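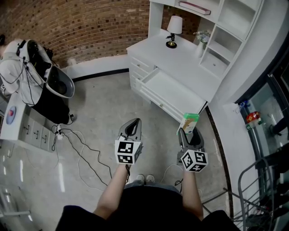
White desk with hutch, brick wall side, drawer open.

Skundov Furnished Rooms - room checklist, desk and floor area
Unit: Kahsay, room 12
Walk-through: February, morning

1. Drawers run freely and stay on their tracks
OK. Open drawer is empty. Knobs on the three left drawers tightened.

2. Drawers closed when not in use
Action. An open drawer is at shin and hip height for anyone passing. Close after loading.

3. Hutch fixed to desk
OK. Pushed by hand from both ends, no movement.

4. Items on upper shelves stable
OK. One book lying flat on the top shelf. Keep heavy things off it.

5. Table lamp
OK. Shade straight, base sits level. Check bulb rating at next visit.

6. Vase and flowers
Comment. Same desktop as the lamp - top up the water at the sink, not at the desk.

7. Cords and power strip
FAIL. Power strip on the floor at the left, black and white cords tangled and spreading toward the middle of the room. Trip hazard. Route along the wall and clip down. Recheck within 2 weeks.

8. Baseboard and floor trim
OK. No loose ends.

Result: pass with one repair, item 7. Copy to Rullodura office.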